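Betreff: Re: [Teleop-Liste] Rotor in Stator fügen, Demos von Hand oder ferngesteuert?

In der Nachricht aus Broltthorpe hieß es:

> Wir wollen das Einsetzen eines Rotors in den Stator einlernen und
> überlegen, ob wir die Arme direkt von Hand führen oder fernsteuern.
> Beim Führen von Hand steht der Bediener ständig im Bild der
> Kopfkamera. Wie macht ihr das? Und wie viele Demos braucht man,
> bis sich das Training lohnt?

Hallo zusammen,

wir sind im November von Handführung auf Fernsteuerung umgestiegen und bleiben dabei. Das Problem mit dem Bediener im Bild hatten wir auch. Dazu kam, dass man beim Führen mit beiden Händen an den Armen hängt und die Greifer nicht mehr sauber schließen kann.

Der Tisch ist blau bespannt. Wir fahren zweiarmig, beide Arme kommen von der vorderen Tischkante.

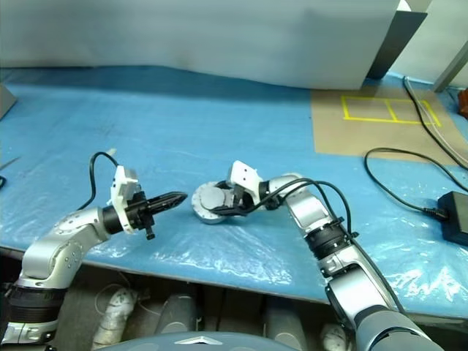 Die Übergabe in der Tischmitte ist der Teil, bei dem die Bediener am längsten brauchen. Wir lassen neue Leute erst 40 Durchgänge üben, die nicht gespeichert werden. Danach zählt jeder Durchgang, auch einer mit Nachgreifen. Die Korrekturen wollen wir ausdrücklich im Datensatz haben, sonst weiß das Modell nach einem Fehlgriff nicht weiter.

Zur Menge: Im Projekt Hendent liegen 3518 Aufzeichnungen, davon sind nach der Durchsicht 2935 im Training. Aussortiert wird, wenn ein Kamerastrom Lücken hat oder der Bediener abgebrochen hat. Mit einem Bruchteil davon lief das Greifen schon brauchbar, das Fügen nicht.

Für das Fügen selbst ist die Kamera am Handgelenk wichtiger als die am Kopf. Bitte prüft vorher, ob die Fingerspitzen und die Nabe gleichzeitig zu sehen sind. Bei Vidmar haben wir dafür den Kamerahalter 2 Mal neu gedruckt.

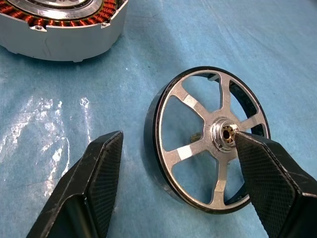

Handgelenkkamera: Rotor zwischen den Greiferfingern, oben links der Stator mit Kupferwicklung.

Spiegelungen auf der Unterlage stören uns beim Training bisher wenig, beim Steuern nach Kamerabild dagegen schon. Eine matte Auflage steht auf der Bestellliste.

Die Skripte zum Sichten der Aufzeichnungen kann ich schicken, bei Bedarf bitte direkt melden.

Gruß aus der Montagegruppe Wotura

Kontakt zur Listenverwaltung | © Teleop-Liste | Nach oben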